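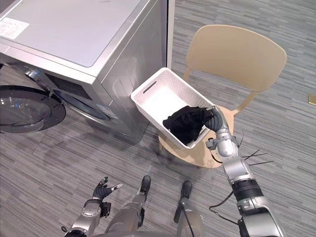
Figure 1. A front-loading washing machine with its door open.

3. Who Counts as Picky?

I went into this part of the study thinking I knew what a picky eater was. My grandmother, Elfriede Wiegand, called me one for years, and all I did was leave the mushrooms. So Ebuka Nwosu and I mailed a food diary to 400 households in Hedum and got 341 back — far more than I'd hoped for! People wrote in the margins, too, mostly complaints about a brother-in-law and his olives.
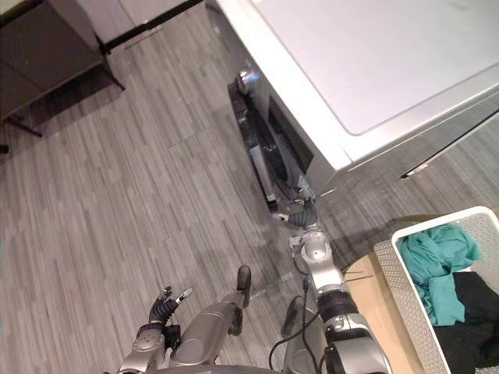

What did people refuse most often?
Liver came first, then blue cheese, then anything described as slimy, and okra got most of the blame for that one.

I left out 48 diaries where the person skipped a food for an allergy or for religious reasons, which seemed a different matter to me (Mattes Pfeiffer disagrees, and we argued over it all through August). Texture came up again and again in the rest. One man eats tomato sauce every night and hasn't touched a raw tomato in 20 years.
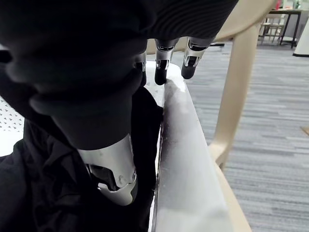

3.1 Eating at Other People's Houses

Guests told us they'd usually take a small helping and push it around the plate. Hosts said they noticed.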